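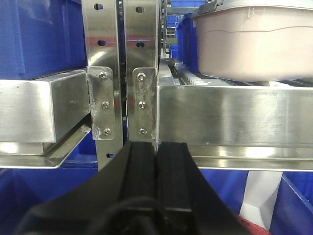

Slide 1: Steel racking

Oldest at the Front: the small, lovely habit of using things in order
Speaker notes, Samira Bataineh
Skuvanance evening talks, Girker, 5 August 2020

(Leave title up while people settle. Water. Check the clicker goes backwards as well as forwards.)

Hello everyone, and thank you for giving up your evening to listen to somebody talk about the back of the cupboard. I'm thrilled you came. I've wanted to give this talk for ages and Vernon Chisholm, who runs these evenings, finally gave in.

I love stock rotation. I know how that sounds! It's the dull phrase for using the old one before the new one, and I think it's one of the most useful ideas a household can borrow from a shop. Shopkeepers call it first in, first out. My gran called it "don't you dare open that, there's one started".

Slide 2: A jar of paprika
(Hold up the jar if I've remembered it.)

I found this when I moved flat. It had been in my kitchen, then in a box, then in another kitchen. It smells of nothing at all. Pass it round, have a sniff, it's quite something. I'd bought at least one newer jar while this one stood behind the bay leaves, and each time I cooked I reached for whichever was nearest my hand.

That's really the whole problem. We put new things down at the front because that's where the gap is, and we pick things up from the front because that's where our arm stops. So the last thing in is the first thing out, and whatever was there before gets pushed a little further into the dark.

Ask: who has something at home older than they'd like to admit? Take a few answers. Don't let the tinned prunes man go on too long if he's in again.

Slide 3: Drawing of a stack and a queue

Keep this one quick. A stack is a pile of plates: you wash one, it goes on top, you eat off it again tomorrow. The bottom plate could go a year without seeing a potato. A queue is a bus stop. You join at the back, you get on at the front, and everybody gets a turn.

For plates a stack is fine, a plate doesn't go off. For flour, film, paint, batteries, seeds, medicine, glue and yoghurt you want a bus stop. (Glue usually gets a laugh. Wait for it.)

I do want to say that stacks aren't bad! I keep my jumpers in a stack and wear the same couple of jumpers all winter and I'm perfectly happy.

Slide 4: Sylvie's bread shelf

Sylvie Poirier let me spend a morning behind the counter at Zuda, her café, and it was the best morning I had all July. She has a shelf for flour and it's open on both sides. The delivery goes in from the yard side, the baker takes from the kitchen side, and that's all there is to it. She has no chart on the wall and she doesn't nag. A new starter gets it right on the first day without being told, since there's only one way to reach the flour from where the mixer is.

I asked whether she'd always done it like that. She laughed and said that for the first 3 years they had a beautiful rota with coloured stickers, and the stickers were always on the wrong bags. Then the shelf got moved away from the wall so somebody could paint behind it, and it simply never went back.

Point to make slowly: she didn't train anyone to be tidier. She moved a shelf.

Slide 5: Where your hand goes
(Do the arm thing. Stand side on.)

Get everyone to close their eyes and reach for the teabags at home. Most people can do it. You know the height, you know which door, you know how far. Now reach for the spare teabags. See the hands go all over the place! I adore this bit.

The reach is learnt and it's stubborn, so work with it. If your hand always goes to the left side of the fridge shelf, then left is your front. Load from the right, slide everything along. It doesn't matter which way round you choose so long as the whole house agrees, and you may have to have a short, friendly meeting about it. We had ours over a curry.
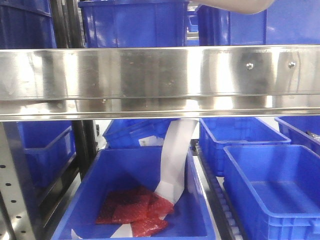
Slide 6: Blue bins on a roller track, with another level of bins above

People who store things for a living often put rollers under them, and I get very excited about rollers. A bin that slides is a bin you don't have to lift out to get at its neighbour. I'd happily have them in my airing cupboard. If the room looks keen, mention drawer runners, the poor man's roller, and the trick with a baking tray in a deep cupboard: stand your jars on the tray, pull the whole tray out, put the new jar at the back, push it in again. Costs you nothing. My sister-in-law rang me up specially to tell me it had changed her spice shelf.

(If short of time skip to slide 8.)

Slide 7: Trevor's shed

Trevor Fortin is here tonight, I think. Give us a wave, Trevor.

Trevor grows vegetables on the Leclerc allotments and kept his seed packets in a biscuit tin, standing up, which is already better than most of us manage. But he filed them by name. Beans next to beetroot, very logical. And parsnip seed, as any gardener will tell you, doesn't keep well. He was sowing whichever packet came to his fingers first, getting poor rows and blaming the soil.

We turned the tin round. Now it goes by the year to use, with the oldest at the front and a bit of card between one year and the next. Within a year he can have them in any order he likes. He tells me that took him less time than the cup of tea that went with it. The parsnips are his to report on, so ask him at the break.

What I like here is that the right order depends on what can go wrong. If losing track of a thing is the danger, file by name. If age is the danger, file by age. Libraries go by subject and author because the reader wants to find a particular book, and a book sits very happily on a shelf for decades. A milk crate has other worries.

Slide 8: Dates, and writing them on things

Marker pen. Masking tape. Those are the 2 tools, and I carry both in my handbag like a lunatic.

Write the date you opened it, or the date you froze it. Write it on the side that faces you, and please don't write it on the lid if the lid comes off and goes in the wash. Write the month as a word so there's no muddle. Write what it is as well! Frozen stock and frozen apple purée look far more alike than you'd hope, and I have had apple risotto.

A word on printed dates, keep it careful. "Use by" is about safety and you stick to it. "Best before" is about quality, and a packet past its best before may be perfectly good. Somebody always asks about eggs. Tell them to follow what's on the box.

Slide 9: The things that aren't food

Read the list out with some pace: sun cream, batteries, the first aid tin, printer ink, vouchers, paint samples, superglue, candles you're saving for best.

Linger on the candles. Harpreet Lévesque told me a story about her mother's good candles, kept in a drawer for a special occasion until they'd bent into the shape of the drawer. Harpreet lights hers on ordinary evenings now, oldest first, and buys a new one when there's a gap. I think about that a great deal. First in, first out applies to nice things too. The good soap, the good notebook, the bottle you were given at your leaving do. Put them in the queue and let them get to the front.

(Slow down here. People go quiet and it's a good quiet.)

Slide 10: What I got wrong

Be cheerful about it. I once tried to do my entire house in one weekend. I emptied everything on to the floor, ran out of floor, and ate toast standing up until the following weekend. I had written out an inventory with nearly 2000 lines and I've never looked at it since. Please don't do this.

Pick one shelf. The one that annoys you most is a good choice, because you'll notice the difference every day. Leave it for a few weeks, see whether the household keeps to it, and if they don't, change the shelf before you have words with the household. Mine lasted until my nephew came to stay, and then we found out that the "back" was out of his reach altogether, so of course he was putting the juice at the front. He was right and the shelf was wrong. We moved it down.

Slide 11: Try it tonight

When you get home, open the fridge. Find the oldest thing that's still good to eat. Put it at eye level, at the front, and have it for breakfast or lunch tomorrow. I'd love to hear what it was, truly, send them in through Vernon and I'll read out the best ones next time. Last time's favourite was half a jar of lime pickle that ended up on cheese on toast and was apparently magnificent.

Questions. Likely ones:

Does it work for clothes? Yes for socks, put the clean ones at the back of the drawer and they'll all wear evenly. For everything else, suit yourself.

Deep chest freezers? Harder, as the front is the top. Baskets or bags standing on end help, with the tape facing up. Trevor has strong opinions on this and may want the microphone.

What if you live with somebody who won't? Sylvie's answer was better than mine: move the shelf.

(Collect the paprika before people leave. Thank Vernon. Chairs go back against the far wall.)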